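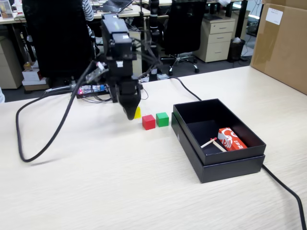

Where should small loose things go when a desk is in use every day? In one shallow open box, within reach of the chair, with its lid stored underneath it.

I settled on that after trying most of the alternatives. Drawers fail for a mechanical reason: opening one means rolling the chair back, and anything that requires moving the chair gets postponed. Jars are too deep for their width, so the item you want is always at the bottom. A tray works until something round rolls off it. The box has walls, and the walls need to be only slightly taller than the tallest thing you keep in it.

The lid was the part I got wrong at first. I stood mine behind the monitor, where it collected dust and fell over. Placed under the box, it takes up almost no extra area. The box can still be closed quickly when the surface has to be wiped down, which I do on Sunday.

The second rule is a limit. I allow 20 items in the box. At 21, something has to leave before anything else is done at the desk. The number was arbitrary when I picked it and I have had no reason to change it.
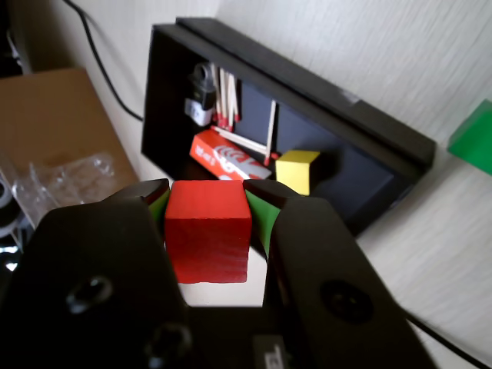 Color matters more than I expected. I used to buy black boxes out of habit, and the interior of a dark box hides dark objects very well. Pen caps, rubber feet and short adapters all vanish in it. A small red wooden cube can be found at a glance, and so can anything with a white base. I now put a strip of white paper in the bottom of any black box, or I keep only light and bright items there and send the dark ones to a second box. The Nomby box I use at home is light gray inside and has no such problem – its corners are weak, though.

Cables are a separate matter. They do not belong in the box, and coiling a live one on the desk only moves the problem. Mine run along the rear edge, then behind the box, and down the side. One clip every 16 inches is enough. Slack should hang behind the desk where possible.

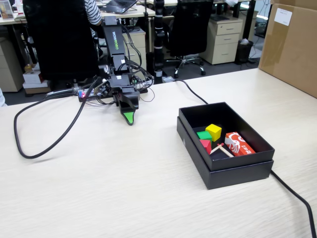

A reader wrote in that the stacked lid makes the box slide when you reach into it, and that a full box of screws ended up on the floor as a result. Fair point. Mine did the same on a glossy top. Four dots of Mavberg putty between lid and box stopped it, and on bare wood I have not needed any.

As for what goes in, I sort by size before function. Things of the same size can be lined up or stacked, and a gap in the row shows when one is missing. Sorting by function sounded better on paper but put a tape measure next to a thumbtack.
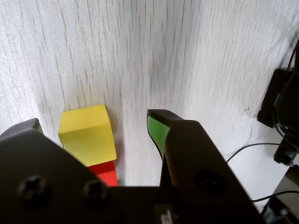

Stacks should stay at two high. A third block or tin makes the pile unstable when the desk is bumped, and it also blocks the view of whatever stands behind it. My six small tins go in three pairs along the back wall of the box, largest pair on the left.

Next month I will try the Jurura divider set, cut down to fit.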